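Section 4. Folding and packing sports jerseys

This section explains how to prepare a sleeveless jersey for the flat storage box. It is for the Stirley folding board and the Tekari storage box, but you can follow most of the steps with only a clean table. For T-shirts and sweatshirts, see Section 3. For shorts, see Section 5.

The section was prepared by Zoriana Polishchuk and checked by Mererid Gwynne.

4.1 Before you start

You need:

- one clean, flat surface, larger than the jersey on all sides
- the folding board, size 2
- tissue paper without acid, two sheets for each jersey
- one storage box with its lid
- one label card and a pencil

Wash your hands and dry them well. Take off rings and watches. Mesh material catches very easily, and one pulled thread can make a line across the whole back.

Wipe the surface with a dry cloth. A light-colored table is better for this work than a dark one, as you will see dust and loose threads quickly. If your table is dark, put a white sheet over it and pull the sheet tight at the corners.

Note: The jersey must be completely dry. If you washed it today, leave it to hang until tomorrow. The trim is thicker than the body and it dries more slowly, so check the trim with your fingers and not only the body.

CAUTION: Do not iron on printed letters or numbers, also not through a cloth. If the jersey has strong creases, hang it in the bathroom during a shower and let it dry again before you continue.

4.2 Checking the jersey

1. Hold the jersey by the two shoulders and look at the front. Then turn it and look at the back.

2. Look for stains at the collar and under the arms. If you find a stain, stop here and go back to Section 2 (Washing). A stain that goes into the box will be harder to remove later.

3. Touch the corners of each letter and each number. They should lie flat. If a corner stands up, write this on the label card and put an extra sheet of tissue paper over that place when you fold. Do not use glue from the kitchen drawer.

4. Check the stitching along the armholes. Cut loose threads with small scissors. Never pull them.

5. Empty the box and check that there is nothing hard inside, for example a hanger hook or a safety pin.

4.3 Laying the jersey flat

The jersey is always laid with the back side up. In this way the name and the number stay on the outside of the folded packet, and you can find the right jersey without opening all of them.

1. Hold the jersey by the shoulders, with the front side to the table.

2. Lower the bottom hem first, on the side of the table that is near to you. Then lower the rest slowly, moving your hands away from you.

3. Let go of the shoulders. It does not matter if the jersey is lying at an angle. You will correct it in step 6.

4. Put one flat hand in the middle of the back. With the other hand, smooth the material from the middle to the side seams. Use the palm and not the fingertips.

5. Smooth the area under the collar last. This area makes small folds again and again, because the collar is tighter than the body. Do not try to make it perfect - small folds here will go away under the tissue paper.

6. Turn the whole jersey until the collar is parallel to the far side of the table. Move it with two open hands under the material. Do not pull it by one strap.

4.4 Straightening the collar and the trim

The collar band and the armhole trim need more attention than the body. On many jerseys they have a pattern or a change of color, and a wrong fold is seen immediately.

1. Start with the collar. Place one thumb at each end of the band, where it meets the shoulders, and press gently.

2. Follow the band with one finger from the left shoulder to the right shoulder. If the band has a pattern, the pattern should look the same along the whole way. Where it becomes narrow, the band is twisted. Turn it back with two fingers.

3. Go to the armhole trim. Start at the shoulder and go down. The trim likes to curl to the inside, mostly in the lower part. Open the curl and hold it flat while you count to 14.

4. Repeat on the other side.

5. Check the line between the trim and the body. It should make one smooth curve, without corners.
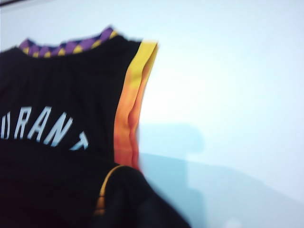
Figure 4-1. Jersey with the back side up: patterned collar band, name lettering and armhole trim. The trim is still to be straightened (step 3).

Note: If the trim curls again after two tries, put a clean book on it for a few minutes and do the other side in the meantime. The book should have a smooth cover.

4.5 Folding

1. Put one sheet of tissue paper over the back, so that the name and the number are covered.

2. Place the folding board in the middle, with its short edge just under the collar. The board must not lie on the collar band.

3. Fold the left side over the board. The armhole trim should come to lie flat, with its colored side visible.

4. Fold the right side in the same way. The two sides may overlap a little in the middle.

5. Pull the board out slowly toward you. Keep one hand on the jersey.

6. Lay the second sheet of tissue paper over the lower half. Fold the hem up to the middle of the back, then fold one more time to the collar.

7. Turn the packet over and open the upper layer a little to check the lettering. If a fold goes through the middle of a letter, open the jersey and repeat from step 2. Move the board a little higher or lower this time.

CAUTION: Do not press the packet with your full weight to make it thinner. Printed letters can stick to each other, especially in warm rooms.

4.6 Putting the jersey in the box

1. Write the label card with a pencil. Write the name on the back, the number, the main color and the size. If you noticed damage in 4.2, write it on the back of the card.

2. Put the packet in the box with the collar to the front.

3. Put the label card on top and not inside the folds.

4. Place heavier jerseys at the bottom. Leave space of one hand between the last packet and the lid.

5. Close the lid and store the box in a dry place, away from the heater and from direct sun. Bright trim colors lose their strength in the sun faster than black or white parts.

Open the box two times a year, fold each jersey again in a slightly different place and change the tissue paper if it has become yellow. November is a good month to do it, before the heating runs all day.

4.7 If something is not right

The packet is thicker on one side.
The trim is curled inside the fold. Open the packet and repeat 4.4.

The collar does not stay flat.
Put a rolled sheet of tissue paper inside the neck opening before you fold. The roll should be as thick as a finger.

The jersey is too wide for the box.
Use the large box, part number 734. The standard box is part number 688. The lids of the two boxes look similar but they cannot be exchanged.

The jersey smells after storage.
Hang it in fresh air in the shade for one day. Do not use perfume or fabric spray - they leave spots on mesh.

Continue with Section 5, Folding shorts and warm-up pants.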